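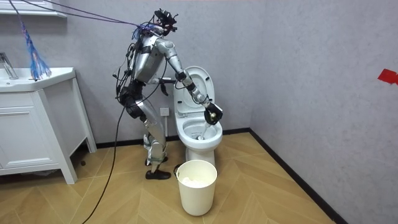 Sandamali Wanigasekara asks how to stop a toilet tank from refilling by itself every 20 minutes. The water bill at her Netwood apartment went from 1,214 to 1,402 gallons between February and March, and the fill valve has already been replaced with a Clorkik.

Meno
Put food coloring in the tank and leave it for an hour. Color in the bowl means the flapper or its seat leaks. Wipe the seat with a fine pad – no grit coarser than a kitchen sponge – and fit a new flapper. Measure the drain opening first, 2 inch and 3 inch parts do not interchange.
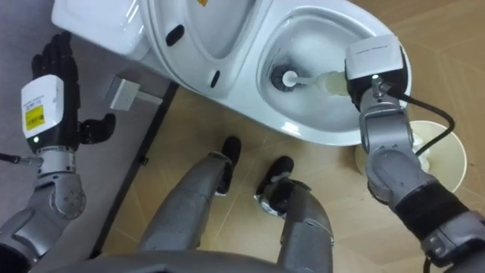 If there is no color in the bowl, check the overflow tube. The water line should sit one inch below the top.

Bañuelos
same thing happened to me, it was the chain. too short. leave 4 links of slack

Meno
Slack is worth checking, but too much will catch under the flapper. Half an inch is enough.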